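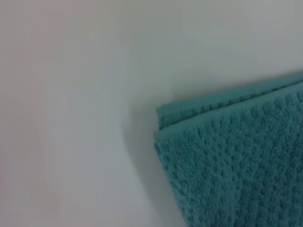 OK so I spent the afternoon at the Sotiropoulos open day in Irnine and I have thoughts. Mostly about towels. Thread!

They had the Vovby arm going when I walked in, the laundry one, and there were already people three deep around it. I got a spot by elbowing a guy with a stroller (sorry, sir)

The woman running the demo said folding is the part everybody asks about, but what gives them headaches is corners. Finding one, grabbing only the layers you want, letting go without wrecking the stack. A thick fuzzy towel is way worse than a bedsheet, apparently, and now I can't stop thinking about it at home

She said they'd logged 2,238 folds since May and you could look through the bad ones on a tablet. I looked through 23 of them. Some were basically burritos. Best part of the day

Teal terry, folded over on itself, bumpy across most of the face. I own nothing this nice

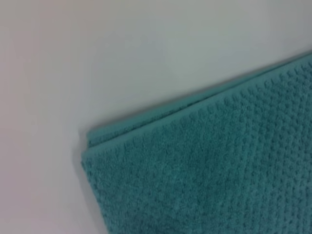

Loukia Giannakopoulos replied that she'd gone to the morning session and wanted to know if anyone got a straight answer on speed, because she asked twice and got a brochure.

Kind of! I was told 10 towels an hour on this setup, and that the Pledeo software update is supposed to help. My mom would smoke it. But my mom also doesn't want to do 200 of them in a hotel basement, so fair enough

They let kids pick which towel went next and one little girl kept handing over her own scarf. The staff were super sweet about it

Free coffee, terrible parking, go in through the side door if they do another one. I'm signing up for the gripper workshop as soon as the page loads for me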